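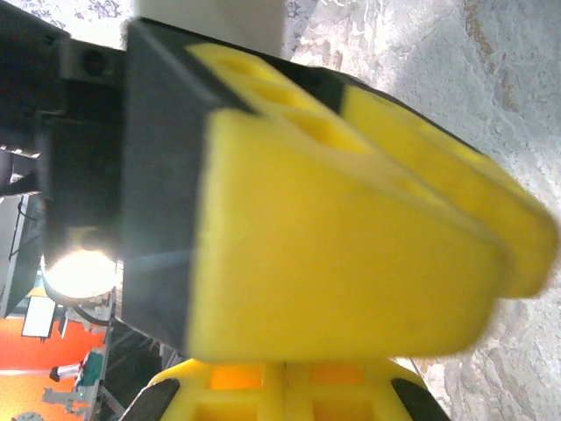 Yellow and black, seen close up.

Trereck moves its small-key business to the old Tyagi building in Himitz

HIMITZ, August 2021 - Hello from the new place! I'm Maribeth Belmonte, I own Trereck, and I'm writing this release myself because the last one I paid for called me a "solutions provider" and my mother phoned to ask if I'd changed careers. I haven't. I still make keys for small locks, the kind that hold diaries and cash boxes and suitcases shut, and as of this month I'm doing it in the old Tyagi building on the corner by the post office.

If you grew up in Himitz you know the building. Tyagi sold sewing machines out of it for years, and the painted letters are still on the side wall. I've been asked whether I plan to paint over them. I don't! I like them, and the landlord likes them, and anyway I'd have to rent a lift.

For anyone new to us, Trereck started at my kitchen table with a hand file and a coffee can of mixed keys I'd bought at an estate sale. I was trying to open one trunk. I got the trunk open (it was full of curtain rings) and then a neighbor brought me a jewelry case, and her sister brought me a typewriter case, and that was pretty much that. Last year we made 1,629 keys, nearly all of them shorter than my little finger. Most came in by mail. People tape the lock to a card, write us a note, and we send it back with a key that turns.

The move gives us a proper front counter for the first time. At the old workshop you had to come down the alley, knock hard, and hope I wasn't running the grinder. Now there's a door with a bell on it, a bench where you can sit, and a wall of drawers holding 290 patterns of blank key, sorted by the shape of the bow - that's the part you hold. My favorite drawer is the luggage one. Old luggage keys are stamped out of flat metal and they bend if you look at them wrong, so folks tend to have lost theirs or snapped it, and a fresh one makes them very happy.

We're also taking on cases and boxes whole, which I've wanted to do forever. Up to now I could only work on a lock that came off, and a lot of them don't. A latch that's riveted to a briefcase is staying on that briefcase. With the bigger benches I can set the whole piece down and work on it where it is, and I've ordered a second vise with soft jaws so finishes don't get marked up. Combination latches too, as long as the wheels still move.

The other news is Sultunora, and I'm a little giddy over it. Sultunora is our new evening class, taught at the back bench, and the name is just a word my daughter made up when she was small and meant "the thing that opens the thing." You bring a small lock or borrow one of ours, and by the end of the night you've filed a key for it by hand. No experience needed. I've taught the class twice as a trial, back in April, at the library, and both groups stayed past closing and got me in mild trouble. The classes here will have better lighting and nobody flicking the lights off at us.

Some things I get asked a lot, so I'll put them down where the paper can use them if it likes.
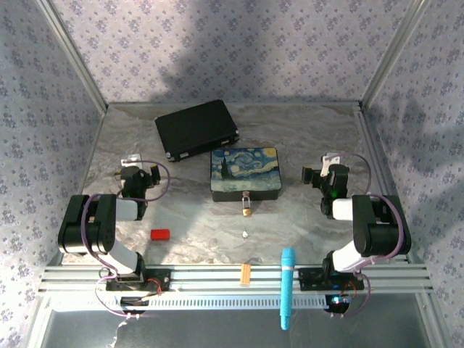

Can you make a key if I have the lock but the key is long gone?
Usually we can. We read the inside of the lock, pick the closest blank, and file it down a little at a time until it turns, so please send the lock closed or open, whichever way it's stuck, and don't force it first.

A word on forcing, while I'm at it. Paper clips are fine for paper. In a tiny lock they push the spring sideways, and then I have two jobs to do and you have a bigger bill. Same goes for spray oil. It feels great for a day and then it collects dust and turns to paste. If your little padlock is stiff, rub a soft pencil on the key, work it in and out, and wipe it off. Do that a few times before you write to me, and you may get to keep your money.

Prices are staying where they were. I know that's an odd thing to announce right after signing a bigger lease, but I went over the numbers and we can do it. The Himitz Main Street fund gave us $1,000 toward the counter and the front window, and I'm very grateful to them. The rest came out of the coffee can, so to speak. If you mailed us something before the move, it came with us, and it's still in the same order in line. Mail sent to the alley address is being forwarded, though it adds a few days, so please use the new one on our order card.

We'll have the door open and lemon bars on the counter all through our first week. Come and look through the drawers! Bring the mystery key from your junk drawer and I'll tell you what sort of lock it was made for, no charge. I'm wrong sometimes, mostly on clock keys, and I'll say so when I'm guessing.

Reporters are welcome to stop by and photograph the drawers, the benches, or the Tyagi letters outside. I'd rather not be photographed filing, I make a face.

Press contact: Maribeth Belmonte, owner, Trereck, old Tyagi building, Himitz. Call the shop in the mornings, when the grinder is off and I can hear the phone.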